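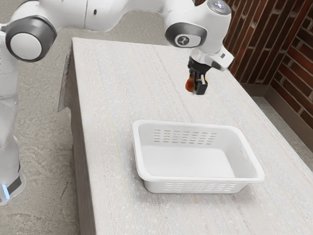
Visit to the Gosard cheese cellars, Clurgate
2023-04-13

Romain Hoarau met us at the gate and handed out hairnets and shoe covers. The tour cost 11 dollars and lasted longer than the schedule said. We started in the old cellar, where 559 wheels were resting on spruce boards. The air in there smells strongly of ammonia, so bring a scarf if that bothers you.

The newer cellar, called Drindel, holds 800 wheels. We tasted two ages and I bought the younger one. Parking is across the road, next to the Guérin bakery, which closes at noon.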